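Kullow Project: Good Practice Rules for Collecting Demonstrations with Hand-Held Grippers

Student project report, 8 Dec 2023
Mirta Retamal

4. Writing the rules

When we started we had a one-page sheet taped to the wall, and it mostly said "be careful." By the time we finished we had 8 rules, and I had more fun arguing about them than I ever expected to have with a safety document! Our group already knew the big published standards for robot arms, with their fences, stop buttons and speed limits. A gripper you carry in your own hand sits in a funny spot next to all that. It has no motor strong enough to hurt you, but you walk around with it, you look at the object and forget your feet, and a camera is running the whole time.

The rules that changed most during the project were these.

Rule 2, people in view. Everyone in the room signs the consent form before the first recording, including people who are only passing through. We used to ask only the person holding the gripper. The camera has such a wide lens that it picks up half the room, so that was never going to be enough (thanks to the Gallardo lab for pushing us on this one).

Rule 3, spacing. Two people recording at once stay at least 100 cm apart, measured from gripper to gripper. We tried 60 cm first and kept bumping elbows.

Rule 5, straps and cables. Anything worn on the body gets a check before each session. Cables go flat against the straps, with enough slack to reach forward with both arms.

Rule 6, soft or stringy objects. These get pressed or held gently, and the operator looks at the fingers before the next take. Fibers love to wind themselves into a hinge.

Rule 7, throwing takes away. If anyone feels unsafe the take is deleted, and you don't have to say why. This was Omitthorpe's idea and it is my favorite of the whole set.

5. Trying them out

We recorded 435 takes under the final rules, all in the Pomoser room. I kept the log myself. Most of the entries are boring, which made me really happy, and the interesting ones are nearly all about Rule 5. A loose strap doesn't bother you until you bend over a table, and then it's in everything. We added a short strap check to the start card and the complaints in the log got a lot shorter too.

Rule 3 was harder to keep than I thought it would be. People drift toward the table they like best. Tape marks on the floor helped, though they peel up at the corners and need replacing.

6. Still open

We have no good rule yet for left-handed operators, and the start card assumes you're right-handed in two places. I'd like to rewrite it in February with the next group and test it on both hands.
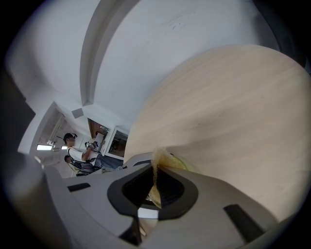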